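Skudar, le simulateur de cellule : mon avis après un été dessus

Je m'occupe d'une cellule à deux bras chez Bedby, et depuis juillet je règle tout dans Skudar avant de toucher au vrai matériel. Licence à 400 euros, aïe, mais je ne regrette pas !

L'installation

Comptez une soirée. L'import du modèle Zirkex passe du premier coup, les pinces un peu moins : j'ai dû ressaisir les butées des doigts à la main. Ojārs Liepiņa, du forum, m'a filé son fichier de limites articulaires – merci à lui, sinon j'y serais encore.

Le réglage des bras

Là, c'est du bonheur. On déplace la base, on relance, on regarde si le poignet passe. J'ai enregistré 151 poses pour recaler le bras gauche, et la reprise du zéro se fait en 2 clics. Pour les approches fines je travaille dans la cuisine fournie, avec la petite bouteille bleue au bord du plan de travail, les doigts de la pince juste au-dessus du comptoir.
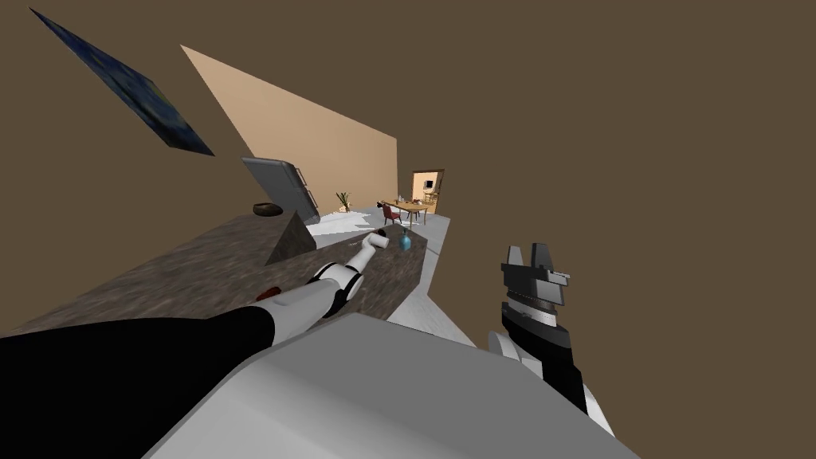 Ce qui m'agace

Le journal des collisions est illisible et l'aide en ligne date de la version 2. Liis Jankauskaitė préfère Mägi pour ça, je la comprends (mais l'interface, quelle horreur). Je garde Skudar quand même.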